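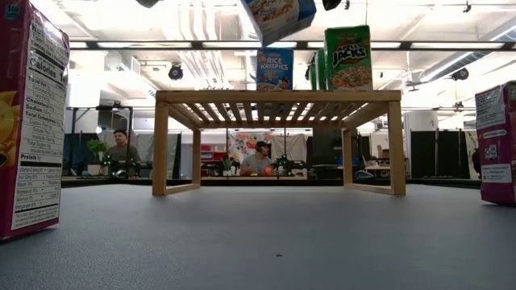 How do I keep cereal boxes from crowding the counter?
Stand a slatted shelf on it and use both levels.

Setting up the Nudia shelf

1. Place the shelf on a flat surface with all four legs down.
2. Put boxes on top, upright, with the fronts facing out.
3. Stand tall boxes beside the shelf — not under it.
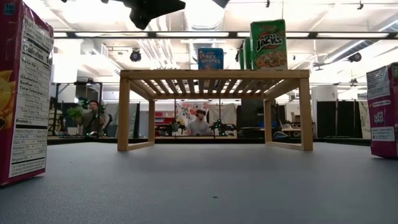
Rice Krispies and Apple Jacks on the slatted top.

Note: Small crumbs fall through the slats. Wipe underneath every 2 weeks.

CAUTION: Do not lift the shelf while boxes are on it.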